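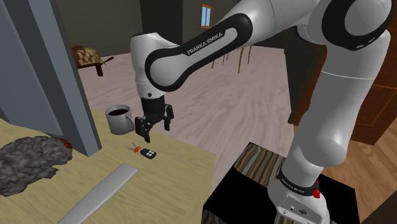 Dodside Law Library
Reading Room and Stack Inspection Checklist, with Comments

Date of inspection: 11 May 2025
Inspected by: Nosipho Coetzee, Collections Officer
Accompanied by: Riaan Lekota, Building Services
Previous inspection: December

Ratings: S = satisfactory. A = action required. N = not assessed.

1. Access and egress

1.1 Main doors open fully and close unaided: S
1.2 Exit signs lit in all reading areas: S
1.3 Aisles between law report bays clear to full width: A
Comment: Two book trolleys were parked in the aisle at the Commonwealth reports. Trolleys are to be returned to the sorting bay at close of each shift.
1.4 Wheelchair route to the jurisprudence section: S

2. Shelving

2.1 Uprights anchored to wall or floor: S
2.2 No volumes stored above the top rail: A
Comment: Loose-leaf binders from the superseded taxation service remain above the rail in Bay 11. This item was also recorded in December. Mr Barreto is to confirm whether the service may be discarded under the retention policy.
2.3 Compact shelving, safety bar stops carriage on contact: S
2.4 Load labels legible: S
Comment: 94 labels checked. Replacement labels fitted at two bays in the legal philosophy range.

3. Rare and restricted material

3.1 Mahlangu Bequest room locked when unattended: S
3.2 Humidity log complete: A
Comment: Entries are missing for the period in which the logger was away for calibration. A handwritten record should have been kept.
3.3 Volumes counted against register: S
Comment: 194 volumes on the register and 194 present. One treatise on statutory interpretation has a detached front board and has been boxed pending repair by the Baltley bindery.
3.4 Book cradles and weights in sound condition: S

4. Electrical and lighting

4.1 Desk lamps tested and tagged: S
4.2 Floor boxes closed when not in use: A
Comment: Lid broken beneath Desk 2. Desk withdrawn from use until the lid is replaced.
4.3 Emergency lighting discharge test: N
Comment: To be conducted by the contractor outside opening hours.

5. First aid and fire

5.1 First aid kit stocked and in date: S
5.2 Extinguishers serviced and unobstructed: S
5.3 Warden list current: A
Comment: Mr Ait Brahim has transferred to the Vevau branch and his name should be removed. A replacement warden for the upper level has yet to be nominated.

Items rated A are to be closed out in writing to the Collections Officer before the next inspection.

Signed: N. Coetzee
Countersigned: R. Lekota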